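Foro › Restauración y acabados › Aceites y ceras

¿Merece la pena el aceite Trimby para mesas viejas?

tornillo_flojo
9 de febrero de 2025
Buenas. Tengo una mesa de madera maciza, heredada, con la superficie muy castigada: manchas oscuras, cercos de vasos, arañazos de todo. En la tienda me quieren vender el aceite Trimby de «un solo paso», que según el bote nutre, protege y «borra los cercos en una noche». Cuesta bastante más que un aceite de linaza normal y no me creo nada. ¿Alguien lo ha probado de verdad? Lo que encuentro son reseñas de cinco estrellas escritas todas con las mismas palabras.

marisa_gubia
Lo usé en un aparador. Huele bien y deja un tono bonito, eso se lo reconozco. Lo de los cercos, nada de nada. Los oscuros siguieron donde estaban, y con el aceite encima hasta resaltaban más. 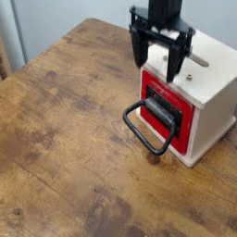 Un cerco blanco suele ser humedad metida en el acabado y a veces se va con paciencia y un paño. Uno negro es casi siempre hierro y taninos, y eso ya está dentro de la madera. Un aceite no saca hierro de ningún sitio, lo llames como lo llames.

lijaymedia
Discrepo un poco. Yo le di Trimby a una encimera y quedó muy bien, con los cercos bastante disimulados.

marisa_gubia
¿Lijaste antes?

lijaymedia
Sí, claro, a 120 y luego a 180.

marisa_gubia
Pues entonces los cercos te los disimuló la lija.

lijaymedia
Vale, puede ser, pero el acabado aguanta. Llevo desde mayo sin repasarlo y ahí se come todos los días. Tampoco hace falta tratar de estafa a todo lo que lleva una etiqueta bonita.

Trinh Bùi
Tengo taller y he probado unos cuantos de estos. En el bote grande de Trimby, el de 1.000 ml, la ficha de seguridad dice aceite secante, disolvente y secante metálico. Como casi todos. El de Urkthorpe lleva una lista muy parecida y el de Drandbridge también, con más cera. Si os gusta cómo se extiende, compradlo. Por milagros no paguéis.
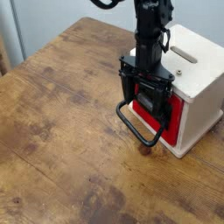

Para manchas negras de hierro uso ácido oxálico diluido, con guantes y gafas, y aclaro bien después. Y jamás lijo en seco una madera tratada con oxálico sin haberla aclarado, que ese polvo no se respira. Aun así hay manchas que se quedan. En roble y castaño he tenido alguna que volvió a asomar a las pocas semanas.

tornillo_flojo
Gracias. ¿Y el oxálico no deja la madera descolorida a corros? Mi miedo es acabar con un lunar claro en mitad del tablero, que es peor que el cerco.

Trinh Bùi
Si lo aplicas solo en la mancha, sí. Se da al tablero entero, de junta a junta como mínimo.

barniz_o_muerte
Tanto aceite y tanta tontería. Poliuretano, tres manos, y a vivir. El aceite es una moda de gente que disfruta dando trapo cada seis meses.
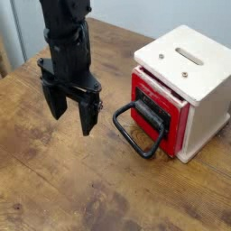
Y antes de que salte alguien con que «el barniz mata la madera»: la madera lleva muerta desde que la talaron.

marisa_gubia
El día que salte el barniz en una esquina ya nos contarás cómo lo arreglas sin decapar el tablero completo. Con aceite repasas el trozo y listo. Para una mesa que ya viene con golpes prefiero eso.

barniz_o_muerte
Lijando y barnizando otra vez. Una vez cada diez años. Tú habrás dado trapo veinte.

lijaymedia
En el foro de Ngô hay un hilo de 928 mensajes con esta misma pelea y siguen igual que en el primero.

tornillo_flojo
Por centrar: me inclino por limpiar, oxálico en todo el tablero, lijado suave y un aceite barato. ¿Alguna pega? Las manchas que no salgan se quedan, tampoco quiero que parezca nueva.
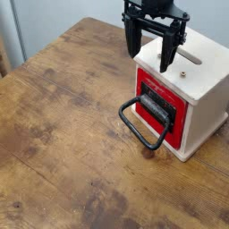
Resumen de pasos (lo pidió tornillo_flojo, lo pongo yo, Trinh Bùi)

1. Limpiar con alcohol y trapo blanco. Si el trapo sale amarillo o pegajoso, queda acabado viejo y hay que quitarlo primero.
2. Oxálico a todo el tablero, dejar secar, aclarar con agua varias veces.
3. Dos días de secado. En invierno, tres.
4. Lija de 180 siguiendo la veta, sin insistir en las manchas, que se hacen hoyos.
5. Aceite en capa fina y retirar el sobrante a los veinte minutos. Los trapos, extendidos al aire libre o en un cubo con agua, que arden solos.
6. Segunda mano al día siguiente, si la pide.

barniz_o_muerte
Seis pasos. Yo lo dejo ahí.

tornillo_flojo
Me quedo con los seis pasos y con el dinero del Trimby. Empiezo por la cara de abajo, por si acaso.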